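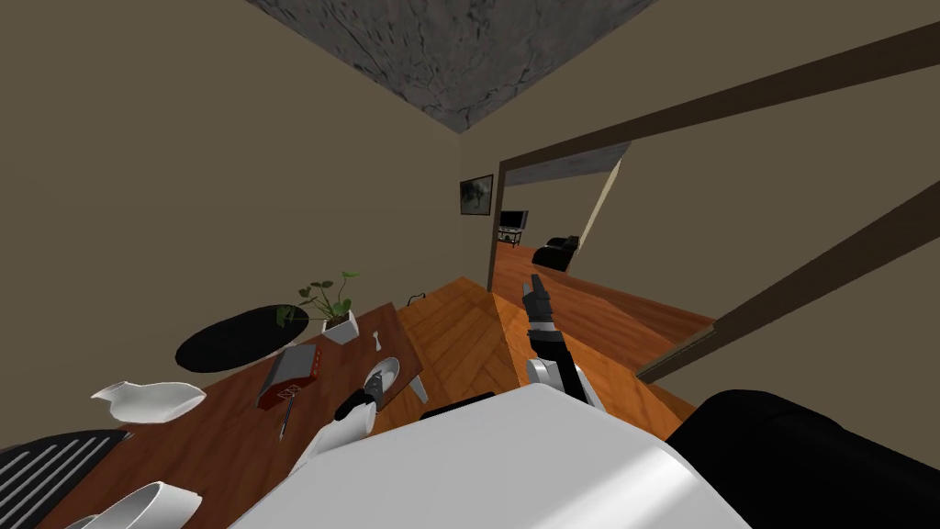
Left arm over the table, right arm out toward the doorway, in the simulated apartment.

Midska: clearing tables in sim with a robot that isn't standing up straight

Hi! So this is the data and the code notes for Midska, our little side project on what happens to a two-armed manipulation policy when the robot's view of the world is badly tilted. I'm Oleksandra, I wrote most of the loader, and I'm the one to bug if it breaks.

Most of the policies we tried had only ever seen level rooms. Tianyou Tang asked at lunch what would happen if we rolled the base over a good way and left everything else alone, and Xiuying Lu had it running in the simulator by the next morning. The baseline fell apart right away, and we got hooked.

What you get

700 episodes, all rendered, no real-world footage. They come in 3 folders: level, mild and steep. Each episode has the robot's own camera view, joint positions for both arms, gripper state, and a one-line instruction ("pick up the small dish", that sort of thing). The pictures on this page are both from steep. Everything is stored at 16 steps per second — I wanted more, but the download got silly.

The rooms come from our Dinard scene set, the same one we used for the navigation work. You'll see a lot of herringbone floor. Sorry if you get sick of it, I know I did!
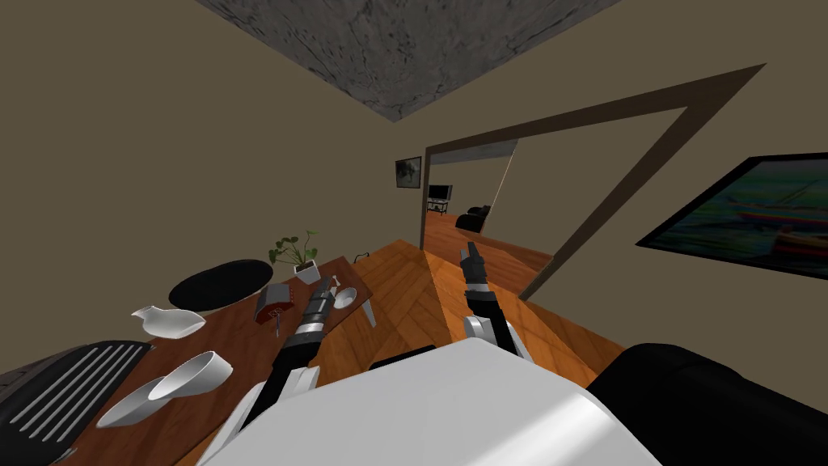

The method itself is pretty simple. We train 2 heads on top of one shared vision encoder. One predicts the arm actions like usual, and the other guesses which way is down. The second head gets thrown away at test time, but having it there during training seems to make the encoder pay attention to walls and door frames and table edges, and the arm head gets better for it. Fengying Wan calls this the Laaksonen trick after our old cluster node, where it first trained without crashing (the name stuck, so that's what it's called in the config files).

Results, short version: on level it's a wash against the baseline. On steep it wins clearly for big things like bowls and plants. Thin stuff is still bad. Pens are awful, please send help.

Known problems

Object labels in steep are a bit messy. The same item can have a different name from one episode to the next, and I haven't merged them yet.

A few October episodes were rendered with old lighting. They're flagged old_light in the index, so filter them out if you care.

License and thanks

Free for research use. Lilibeth Sebastian checked the instructions by hand, and the Fleltudach group lent us GPU time when ours ran out. Bug reports go in the issue tracker, and please include the episode number.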